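Collation notes on the Rinaldi atlas

I have been putting off the collation of the Rinaldi atlas since March, mainly because the binder's instructions at the front do not agree with the list of plates at the back. Both are printed. Both were presumably read by somebody at the time. The instructions call for 60 maps and the list names 62, and my copy has neither number in the order given by either.

The book is a school atlas in one volume, quarto, half calf over marbled boards, put out by a small firm in Prirnton whose other output seems to have been almanacs. I bought it at the Ukeck sale as part of lot 634, which was described as "atlases and gazetteers, a quantity, sold not subject to return". The last phrase covers a good deal.
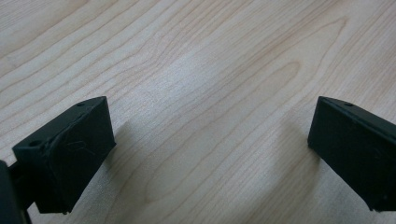 Page last changed: March, 4.60 pm corrected to 5 pm (typing error), plate count revised

Method first. I count leaves before I look at anything printed on them, in pencil, on a ruled sheet, and I do it twice from opposite ends. If the two totals differ I stop and do it again the next morning. Only then do I go through for signatures, and after that for plate numbers. Doing all three at once is quicker and I have never got a right answer from it.

The text leaves are straightforward. They are signed in fours, A to M, without J, and the preliminary gathering is unsigned and has lost its final blank. The maps are single leaves on guards. Most guards are original, a thin bluish paper, slightly rough to the finger. Four are later, in white wove, and it is these four that cause the trouble.

The maps on white guards are the two of the river basins, the folding map of the northern counties, and the small sheet of comparative heights. Offsetting tells you where a map used to face, if the ink was heavy enough, and the northern counties has left a clear ghost of its border on the verso of a leaf eleven places earlier. So it has been moved. The comparative heights has left no ghost anywhere and its platemark is 2 mm narrower than the rest. I think it came out of another copy, or possibly another book by the same engraver.

Debora Farina, who has handled more of these than I have, wrote to say that her copy has the heights sheet bound as a frontispiece, on an original guard, and that the list of plates in hers is a cancel. I had not thought to check for that. Mine is also a cancel — there is a stub, very short, pushed well down into the gutter. If the list was reprinted after the atlas was first issued, then the disagreement with the binder's instructions is easily explained. The instructions belong to the first issue with 60 maps, and the cancel list to a second issue with two more.
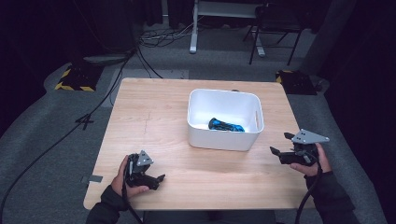 This leaves the question of which issue I own. The cancel list says second. The binding is of a piece with the blue guards, and the spine label has the shorter title, which Debora takes to be the earlier one. My present view is that it is a set of first issue sheets, bound up late with the new list, and then completed by an owner who found the heights sheet wanting and got one from elsewhere. I would put no money on it.

Kornilov's handlist gives the atlas one entry and a single line of description, with no mention of a cancel. It records the map count as 60 and the size as octavo. The size is wrong: the chain lines in the text leaves run horizontally and the watermark falls in the middle of the spine fold, so it is quarto by any reckoning. I would treat the count with the same caution.

Condition, for the record. Joints rubbed, upper joint starting at the head. Corners bumped. Old damp mark to the lower margin of the last gathering, not reaching the text. One map with a closed tear along a fold, repaired on the back with what looks like stamp hinge. Outline colour on all maps, rather faded on the coasts. School prize label on the front pastedown, name scratched out.

I still need measurements of the platemarks from a second copy, height and width, to the nearest millimetre. If you have one, the sheets I most want are the heights and the second river basin. The stub is easy to miss, so please open the book fully at the list of plates before telling me there isn't one.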